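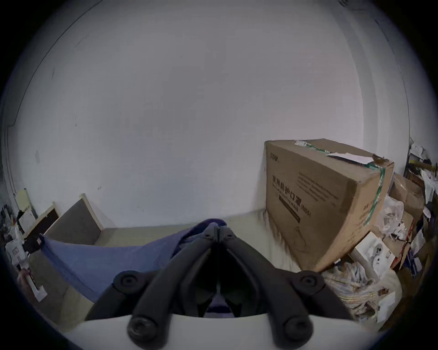
Figura 1 — Garra manual com os dedos encostados, junto ao tecido azul.

4.2 Ensaio comparativo das garras Grorar e Dinitz

1. Fixe a garra à base e aperte os parafusos de articulação.
2. Ligue o controlador Bastitz e aguarde 10 segundos.
3. Aproxime os dedos do tecido e registe a abertura em que este fica preso.
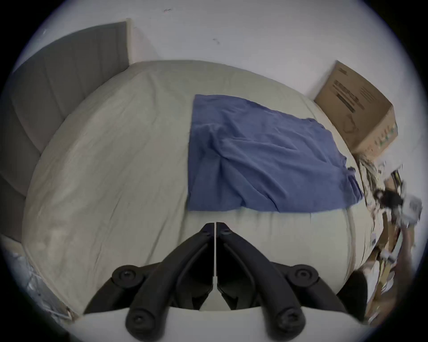 Lu observa que, com a garra Dinitz, convém repetir o passo 3 caso o tecido escorregue antes de completar roughly 300 ciclos.Nota — A câmara deve permanecer ligada durante todo o ensaio. Anote o valor no campo 281 da ficha.

Cuidado: mantenha os dedos do operador afastados das articulações.

4. Repita o ensaio com 2 garras em simultâneo, segurando cada uma pelo respetivo punho. 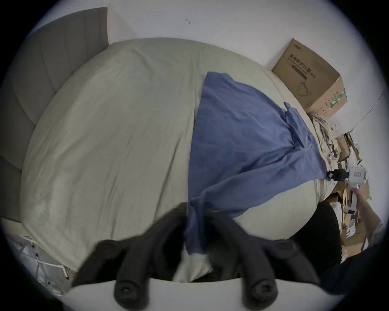
Figura 3 — Ensaio com duas garras: pinça preta a prender a orla do tecido.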